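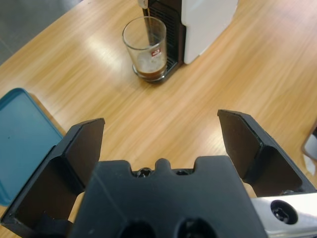 TIRNDEN, Oct 3, 2023 – The Tirnden Public Library is happy to announce that its big reading room, the one on the Rurkitz Street side that so many of our neighbors have asked after at the front desk, in the grocery store and once or twice through an open car window, is open again and will now stay open until ten at night. The room was closed for 202 days, a good deal longer than we had hoped, and we thank everyone who squeezed into the children's wing with their laptops and tax papers in the meantime. The old dark tables, which were handsome but made the place feel like late afternoon at any hour, have given way to light wooden tabletops like the one shown here, and the difference on a gray morning is really something. The windows are the same windows they always were, and yet several regulars have asked us whether we made them bigger.

The work began in April, after the library asked its cardholders what they wanted most from the room. We received 601 replies, many of them running onto the back of the form, and we read every one. People asked for later hours, for outlets they could reach without crawling, and for a place to spread out a newspaper without putting an elbow in somebody's lunch. A fair number asked for the return of the brass lamps. (The lamps are back! They have been rewired, and the green shades have been cleaned for the first time in longer than we would care to say.)

The new tables were made by Minhas Joinery, a small family shop out on the Marum road that also built our circulation desk years ago. They are wider than the old ones, with rounded corners, and the legs are set in far enough that a wheelchair can roll up on any side. Each has outlets along the middle. We asked for a finish that could stand up to coffee, crayons and the occasional wet umbrella, and the shop kindly let our staff take sample boards home and be as careless with them as they liked for a few weeks. The boards came back in fine shape, apart from one that had met a hot skillet, and we would ask readers to please not bring skillets.

"I have worked in this building a long time, and I had forgotten the room could be cheerful," said the library's director. "On the first morning a man came in, sat down by the radiator, opened his paper and said it was about time. I took that as a compliment, and I still do."

Alongside the furniture, the library has moved its local history shelves into the room from the basement. Visitors will now find 602 books, pamphlets and bound newspapers on Tirnden and the farms and villages nearby, including the long run of Marum school yearbooks that families so often come looking for. Most can be borrowed for two weeks. The oldest newspapers are too brittle to leave the building, but our reference staff will gladly bring them to a table and show you how to turn the pages.

The later hours also make room for evening programs, and we are starting with 4 of them this fall: a genealogy night, a letter-writing hour with stamps provided, a beginner's class in bookkeeping for small businesses, and a quiet reading evening where nothing whatever is planned and tea is served. All are free. Bookkeeping does ask for sign-up ahead of time, as the class works from printed packets and we would like to have enough to go around.

A word about noise, which came up often in the replies. Ordinary talk is welcome until six. After that the room is kept quiet, and anyone with a phone call to make is invited to use the glassed-in porch, where there are two armchairs and a heater. Covered drinks are fine at all hours. Food is fine at the tables nearest the door, and we only ask that crumbs find their way to the bin.

The old tables have gone to good homes. Most went to the Tirnden high school art rooms, and one is now in the back of the Marum grange hall, where we hear it has already hosted a pie supper.

The reading room is open Monday through Saturday from nine in the morning until ten at night. Parking behind the building is free after five, and the side entrance has a ramp and a push-button door. To sign up for the bookkeeping class or ask about the history shelves, please stop by the reference desk or call the library during open hours.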